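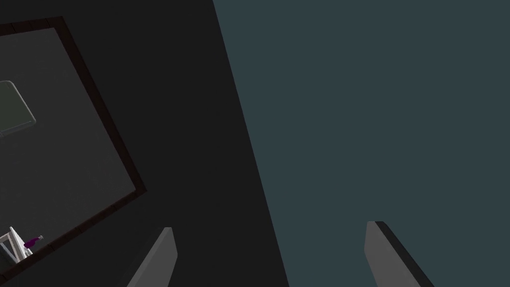 Sowmya Chowdary: I ran the wrist-view check three times before it passed, and I still don't know what it checks. Does a pass mean the hand is lined up, or only that the program found the hand?

Only that it found the hand. The Conach set-up tool shows a green bar and the word "aligned," and the Jistik sales page repeats that word a good deal. Treat it as a claim. The steps in this section are the ones we use to find out whether it holds in your room and with your hand model.

4. Setting up the simulated wrist view

Before you start: finish Section 3 (loading a room) and close any other room you have open. Conach says it can run two at once. We have not had it do so for longer than a few minutes.

4.1 Open the Hands panel and pick the right hand. The left hand loads by default, even if your saved profile says otherwise.

4.2 Set the finger opening to 33 and press Apply. The number is a plain setting with no unit, whatever the tooltip says.

4.3 Wait for the bar to turn green, then ignore it.

4.4 Switch to wrist view. Both fingers should come in from the bottom edge with a clear gap between them. If you see only one, go back to 4.1 and reload the hand. Moving the camera by hand will hide the problem until your first grasp fails.

4.5 Tilt the wrist down until you can see floor. Stop there and save the pose under a name you will recognize.

Note: The view will often look rotated. The camera is fixed to the wrist and turns with it, so a slanted wall is no sign of a bad install. The "Level horizon" option straightens the display and leaves the recorded images as they were. We suggest leaving it off.
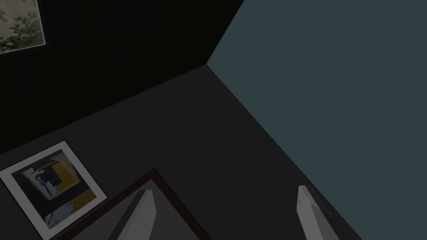

4.6 From the saved pose, close the fingers in small steps and open them again. Watch for a jump at either end of the travel. The Hollari hand model jumps on opening in the version we tested, and the release notes describe this as fixed.

4.7 Repeat 4.6 with the wrist turned the other way. Write down any difference. The tool keeps no record of it.

Caution: Do not press Auto-tune between 4.6 and 4.7. It overwrites the saved pose without asking, and Undo does not bring it back.

4.8 Load the test routine and set it to 27 runs. The product sheet recommends 500, which took us from lunch until nearly six and told us nothing the short set hadn't.

4.9 Open the log and read the contact lines yourself. The summary page counts a run as good if the arm finishes its path, whether or not the hand touched anything on the way.

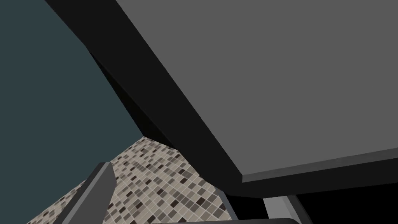 4.10 Run the clearance check last, with the wrist low and tilted up. Overhangs are where we trust the tool least. It measures from the palm and seems to forget the fingers, so a pose can be marked clear when a fingertip is very close to an edge. Add your own margin under Settings, Limits. We use 3, and would go higher for a longer hand.

4.11 Save the room and the hand together as one file. If you save them apart, the opening from 4.2 goes back to its default on the next load.

Note: Boris Šimek at Rieger reports that the clearance check behaves better with shadows turned off. We tried it and saw no change – your graphics card may matter here.

If the check fails in every pose, see Section 9 before you write to support. They will ask for the log from 4.9, and they will want the full file.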